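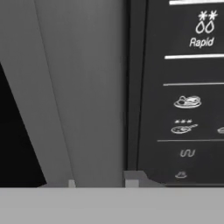
Plovero Wheat Bag, Long Size

I've been sewing these since my neck gave out one winter and the only thing that helped was a rice-filled sock (it smelled like rice, and it smelled like sock). The Plovero is what that sock grew up into. It's a long, soft, heavy bag of whole wheat that you warm in the microwave and drape over whatever hurts, and I'm very fond of it!

The long size weighs 1018 grams filled, and yes, I weigh every one, because the first batches were all over the place and Annag Pringle at the Saturday market told me so in front of a line of customers. It's divided into 3 sections so the wheat stays put. Without the stitching it all slides down to the ends and you get two hot lumps on your chest and nothing on your neck.

The outer cover is brushed cotton and comes off for washing. The inner bag is plain unbleached cotton and does not get washed, ever. Wet wheat sprouts. I have seen it sprout. If you spill tea on yours, take the cover off right away and let the inside dry flat on a rack for a couple of days before you heat it again.

Colors right now are Rivadeneyra blue (a dusty one, named after the street I grew up on), oatmeal, and a dark green that photographs almost black. I had a mustard as well, but Montserrat Carretero bought the last of it for her whole choir.

Heating it

Fold it loosely and lay it flat on a clean plate. Start with 60 seconds, take it out, give it a shake and feel it all over. If you want it warmer, go up in short bursts, and stop at 2 minutes total in a regular countertop microwave. Powerful ovens need less. Let the bag cool all the way down before you heat it again – this is the one rule I'm bossy about, since overheated wheat can scorch and even catch fire. Don't walk off while it's in there. Never put it in a regular oven, and don't heat it with the buttons of a cardigan caught in the fold (Gaspard, I love you, but please).

If it doesn't turn freely on the plate, fold it once more. A bag that gets stuck against the wall heats in one spot.
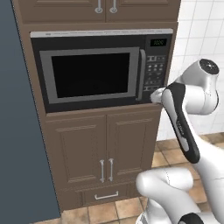
Built-in microwave in a tall wooden cabinet.

If your microwave is up high, use oven mitts and bring the plate down level. It's a heavy bag and the plate wants to tip.

Cold works too. Put it in a zip bag in the freezer for an evening. It won't get as hard as an ice pack, so it's nice on a knee or a forehead.

Please don't use it on babies, on anyone who can't feel heat well or can't move it off themselves, or in bed when you're about to fall asleep. Check with your doctor if you're pregnant or have circulation trouble.

What's in the box

One filled inner bag, one cover, and a care card with the heating times in big print. Lavender is optional and goes in a little pouch you can pull out again. Mudassar Zaidi gets headaches from it, and he talked me out of mixing it straight into the wheat. Good call – half my orders are unscented now.

Spare covers are listed separately under Flarer, the name I use for all the fabric-only things. Orders in before Dec 16, 2023 go out ahead of the holidays. After that I'm closing the sewing room for a bit and going to my sister's.

We use cookies to remember your cart. Accept all | Manage preferences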